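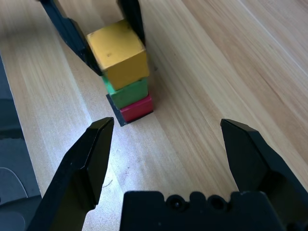 Wayne Blackburn replied that a shared pitch booking scheme would only move the queue from one club to another. I think he is wrong, and the February returns from Fivville show why.

Of the 541 evening slots on offer there, more than 10 a week were paid for and left unused. A club that books early has no reason to give a slot back, as the fee is lost either way.

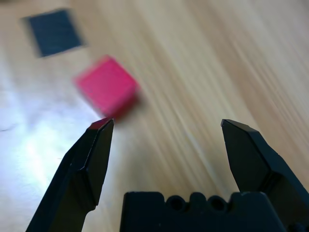
A part refund, set at four days' notice, would change that. Brenine already does it for netball courts – the rule takes up 11 lines and needs no new software.

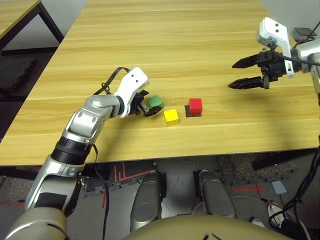

The refund should come from the resale fee, so the council carries no extra cost. Where a slot does not resell, the club gets nothing back. Damilola Edet would prefer a flat credit, but that pays clubs for hours no one plays.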